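Clubs > Stutmont Robotics Club > Two-Arm Project > Bench Safety Check
September – Posted by the club safety lead

Bench Safety Check, Two-Arm Table, Plate Rack Task

This checklist is for the table in the Stutmont room where our team prepares the plate task for the Prustside meet. The team calls the pair of arms Kong, and I will use this name also. Please do the check in the order written. The comments under each point are from my last inspection, and they tell you what I found and what I want changed. If a point is marked OPEN, the arms may run only in slow mode until it is closed.

Inspection number: 3126
Start: 4:15 in the afternoon
Items checked: 19
Items open at the end: 2

Part A. Before the power is on

1. Emergency stop button is within reach of the person who operates. Push it one time and release it. OK.
Comment: The button was on the shelf behind the chair when I came. I moved it to the right corner of the operator desk. It must stay there.

2. Power supplies stand on the floor and not on a chair. OK.

3. Base mounts. Take each base with one hand and try to move it. OK.
Comment: Both are firm. The left one had a screw which I could turn a quarter more, so please include this screw in the monthly check.

4. Center post. The clamp is tight and the post does not turn. OK.

5. Cables of the arms. No cable lies under a base, and each has enough free length for the full movement. OPEN.
Comment: The left arm has a long cable which hangs in a big loop from below the shoulder. I understand that the arm needs free length to reach over, but a loop like this can catch on a sleeve or on the corner of the table. Put two soft ties on it and then move the arm by hand through the whole range, slowly, before you say it is good. The thin wires at the grippers also need a look each time.

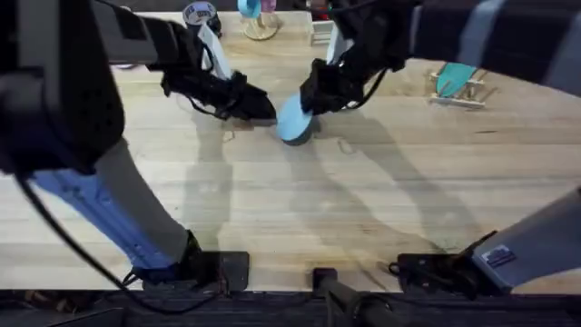 6. Joint covers and fabric sleeve. No cover is missing, no fabric is near a joint where it can be pulled in. OK.
Comment: The sleeve has some wear from inside. I would replace it before the meet, but it is not an open item.

7. Gripper screws. Check them with the small hex key, by feeling only. Do not use force, the holes in the fingers become damaged very fast. OK.

8. Finger tips. No crack, no sharp edge, no glue left from the last repair. OK.

9. Free table in front of the grippers. At start the fingers are open, and there is nothing between them and nothing directly under them. OK.
Comment: We had a discussion in the club about how much free space is enough. My rule is the width of two open hands. The knots in the wood are good reference points, better than tape, which the fingers lift after some days. New members should learn to look at the wrist camera view at this step and not only at the table from the side.
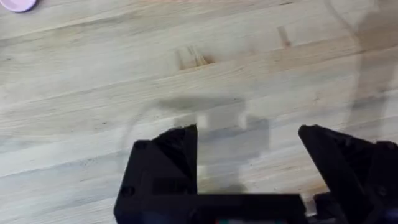
Wrist camera, item 9. Fingers open, wood free between them.

Part B. Objects on the table

10. Only objects from the task list are inside the reach of the arms. OPEN.
Comment: This is the point which I have to write every time. The table is used by three groups and each group leaves its things along the far side. Scissors are the most serious. They were lying open, and a gripper that pushes them can send them over the edge to the feet of somebody. Close the scissors and put them in the drawer. The stapler and the blue tape go to the drawer too. The building blocks with the green baseplate belong to the sorting task of the younger group. They may stay if the sorting task runs on the same afternoon, otherwise they go in their box.

11. Small dishes. They are not on top of each other and not at the edge. OK.

12. Parts with wires. Nothing with a loose wire is on the table when an arm moves. OK after correction.
Comment: On the white organizer there were some small items with thin wires on them. A finger can hook such a wire and pull everything down. I asked the team to take them away before we continued, and they did it.

13. Plate stands. Each stand is flat on the wood and does not rock. OK.
Comment: Check it with the plate in, because an empty stand always looks stable.

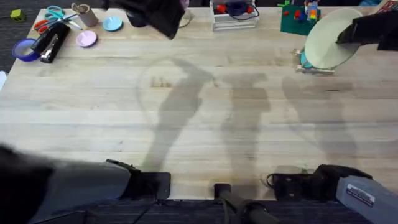 Far side of the table, items 10 to 13. Open scissors at left, organizer and blocks toward the right.

14. Floor on all sides. No small cubes, no bags, no bottle. OK after correction.
Comment: Objects that fall down from the table stay on the carpet until somebody steps on them. Look also on the far side, where you don't walk so often.

Part C. First movement

15. Slow mode is selected, and a second person confirms it with a loud voice. OK.

16. All other persons are behind the line. OK.
Comment: The line is 8 floor tiles from the door – please count again if the furniture was moved.

17. One slow approach to a plate, with stop before contact. OK.
Comment: Watch the side of the gripper and not only the tips. The body is much wider than people think, and when the wrist is tilted the lower part comes near to things which were safe one moment before. I want that everybody in the team has done this approach at least once with the hand on the stop button.

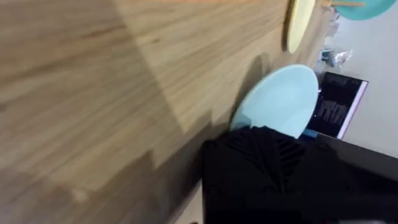

For the same reason, keep displays and packaging well away from the plates. Clear plastic is a special problem, it is hard to see in the camera and it slides easily. Throw it away when you unpack something, do not leave it for later. A display can stand near the table if it is fixed and if the arm cannot reach it at full length. Measure this with the arm, not with the eye.

18. Stop test during movement. Push the button while the arm moves slowly in the free area. Both arms must stop. OK.
Comment: Support the arms with a foam block before you release. After a stop they can sink down a little.

19. Log file is saved in the Skusville folder and the sheet is signed. OK.

Result

Slow mode only. Open items are 5 (cable loop) and 10 (objects in reach). When both are closed, the team can ask me for a repeat check, and I will look only at these two points and at the stop test. Please do not ask for it five minutes before the room closes.

One more note for the drawer: the hex key must come back to its place after item 7. It was missing again – I found it in the box with the spare sleeves.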